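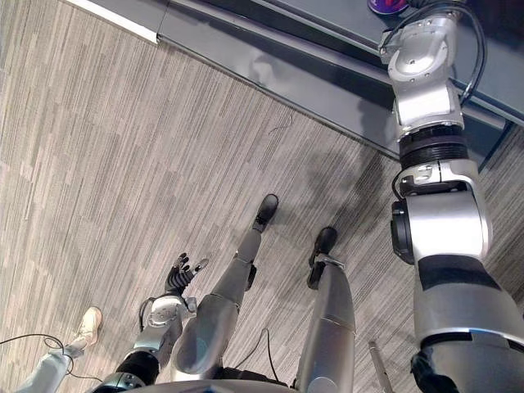
Should an office kitchen have carpet right up to the counter? Plenty of them do, and I have yet to hear a good argument for it.

The sales pitch is always noise. Carpet hushes the place, chairs don't scrape, people feel at home. Fine. Go stand by the coffee maker at the Ellance building, where I worked for 8 years, and tell me how at home you feel.

Patterned gray gets sold as "forgiving," and I don't trust that word. A streaky pattern doesn't forgive soup. It hides soup, so the soup stays. Tülin Polat, who ran our floor, asked for a strip of plain hard flooring along the counter and was told it would spoil the look. What look? It's where we microwave things.

Then there's the dark countertop, another favorite of people who don't wipe counters. Every crumb shows up on charcoal. So we put the surface that shows dirt at waist height, where a rag takes 2 seconds, and the surface that hides it underfoot, where you need a machine and a free evening. I'd swap them tomorrow. Miltano quoted us for carpet cleaning last December and I'm still annoyed about it.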